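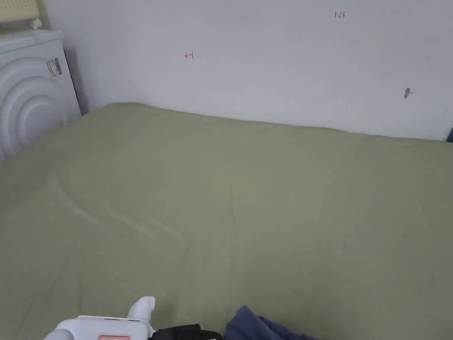 Course notes: Unit 3, Household tasks

Can a machine make a bed yet?

Last week we looked at pick-and-place work on the packing line at Bradel. Parts there arrive in the same tray, the same way up, and the arm does the same thing all shift. Today we move into the bedroom. Read this before the seminar and bring the task sheet.

1. The sheet

A fitted sheet pulled fairly taut still has creases in it. In the picture one long crease runs diagonally across the left half, with softer ripples elsewhere. Is that bed made? Most people would say yes. A machine needs a rule for it, and the rule has to say how much crease is allowed. In the Skastdale trials a bed passed if all corners were tucked and no fold stood higher than 11 mm. You may think this too strict or too loose. Say which, and how you would measure it.

2. The clothing

Dark blue fabric lies crumpled on the sheet near the bottom edge. It is likely a garment, perhaps a shirt or trousers, and it is hard to tell more from this view. Before folding it, a machine has to find a hem, collar or waistband, and usually it must lift the thing to do so. Lifting changes the shape again. Rigid parts do not behave like this, and methods from Unit 2 will not carry over without changes.

3. The room

The mattress goes right up to the wall, and a white appliance stands in the corner. A person would kneel on the bed and reach across. A wheeled base cannot, so the far side has to be done at full stretch or the bed pulled out first. Neither was allowed for in the early Vunari design, which assumed clear floor on both sides.

4. Where things stand

Skastdale ran 364 attempts at straightening a sheet. The machine did well when the sheet was already on the mattress and badly when it started in a heap. Each good run took over 10 minutes. Folding single towels is now fairly reliable in the lab. Mixed clothing is not. The Zúñiga project left bed-making out altogether and worked on clearing floors, where a dropped item can simply be picked up again.

For the seminar

Write half a page on which part of this job you would give to a machine first. State what it starts with, what counts as finished, and what it should do if it gets stuck. Hand in by 24 April 2026.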